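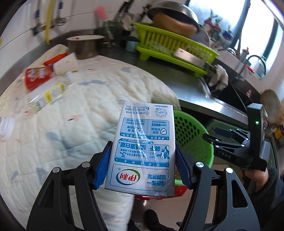 Drink cartons turned out to be the richest item in the whole study, and we had very nearly left them out. When we planned the visits to the 60 households in Grudley and Inden, our minds were on the obvious troublemakers of a shopping bag: eggs, soft fruit, anything in glass. A carton seemed too simple to teach us much. It is a box, it stands up, it goes on a shelf. Yet people had a great deal to say about theirs, and much of it concerned two features that can be seen together in Figure 3, where a Yili milk carton still has its clear film on. The film is crinkled and throws light back across the face of the pack, and the printing changes direction: the red-and-green logo sits near the bottom, while the small blue lettering towards the top is upside down. Both features matter when someone is putting food away quickly and wants to know what a thing is, which end goes up and whether it can go straight on the shelf.

We will take the film first. Households divided over it far more sharply than we had expected. Some stripped every pack on arrival and pushed the wrappings into the bag the shopping had come in. Others left the film alone until the carton was wanted, and a few had quite elaborate rules (film off for the fridge door, film on for the cupboard under the stairs, film on for anything going to a grandparent). Those who kept it on spoke of dust and of sticky rings left by neighbouring jars. Those who took it off disliked the feel of it and found that wrapped packs slid against each other in a stack. Both groups were sure that theirs was the normal way of doing things, and it was a pleasure to hear each described with such conviction!

The direction of the printing drew fewer remarks but some lovely ones. A carton is printed flat and folded afterwards, so a panel can end up reading the other way from its neighbour. Most people told us they had never thought about it. Shazia Rind, who carried out the Inden interviews, began asking participants how they knew which way up to stand a pack they had not bought before. The usual answer was the logo or the picture, hardly ever the words. One man in Grudley said he went by the heaviest-looking end, and then spent some time at his own cupboard trying to work out what he had meant by that. Cartoon animals were mentioned warmly and often, and the little cow on the carton in Figure 3 is a good example of the kind. A face with legs under it settles the matter at once, even for a child who can't yet read.

Where the shopping waits before it is put away deserves just as much attention. The older guidance from the Arriaga survey treats unpacking as something that happens on a worktop, with a bag on one side and a cupboard on the other. Our 234 unpacking diaries describe a much livelier business. Bags go down on chairs, on stairs, on the lid of the washing machine. Plastic basins and colanders serve as sorting trays, and they are every bit as likely to be on the floor as on a counter. Figure 3 has this flavour too, with a green colander basket on the floor behind the carton and the rim of something red just below the carton. We had no code for "colander used as a tray" in the first version of the Varivo diary sheet. By November we had added one, along with codes for washing-up bowls and baking tins.

It follows that advice about storage should begin a little earlier than it usually does. A shelf plan is of limited use if the goods have already been grouped by whichever vessel was to hand. In four households the colander group simply became the shelf group: whatever had travelled together in the basket was put away together, so that milk sat beside noodles and biscuits for the rest of the week. In three others the sorting was done a second time at the cupboard door, usually by a different member of the family and with some grumbling. Neither habit seemed to trouble anyone very much. The grouped-by-basket cupboards were, if anything, described with more affection, and their owners could name what was at the back without looking, a result we return to in the next section when we consider how people find things again once they have been stored.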